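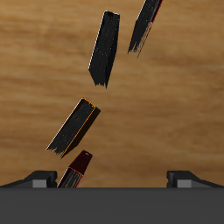
Clunia Manipulation Group
Author: simulation maintainer, Gimero project

Section 4. Setting up the rendered wrist view

This section covers the wrist view used in the Gimero grasping study. Policies are trained on rendered views and then scored on held-out object layouts. Complete Section 3 (installing Sillow) before you start.

4.1 Load the scene

1. Open Sillow and choose the Gimero workspace.
2. Load the wood tabletop and the dark object set.
3. Set the random seed to 41. The baseline results in Section 6 all use this seed.
4. Open the gripper fully and switch to the wrist view.

The gripper body should run across the bottom of the view as a flat gray band, with one finger at each side and the light gray pads facing each other. Wood grain should be visible between the pads. If only one finger shows, reload the mount file and repeat step 4.

Note: The tabletop texture is slightly soft at this distance. Do not sharpen it. The baseline policy was trained with it as it is.

4.2 Check the objects

1. Look for a thin colored or white line along the edges of each dark object. White, orange and red are all valid.
2. Check the ends of the black objects. Ragged, bristle-like ends are accepted by the loader – leave them alone.
3. Confirm that an object partly hidden by the gripper body still has an entry in the object list. The one with the maroon-red top is easy to miss.
4. Save the layout.

Caution: Do not delete objects that run past the top of the view. The state file still holds their full pose, and removing one changes the seed order for every later layout.

4.3 Run the baseline

1. Select the Vermeulen policy from the method menu.
2. Set the episode count to 3,430.
3. Set the number of parallel workers to 9. More workers will run, but the log order will differ from ours.
4. Press Start and wait for the summary file.

With the settings above, our grasp success rate was 58 percent. Layouts with an object partly behind the gripper body scored lower than the rest – see the table in Section 6.

Note: Success is scored from the simulator state at the end of each episode. The rendered view is used only as policy input.

Last revised 30 Nov 2021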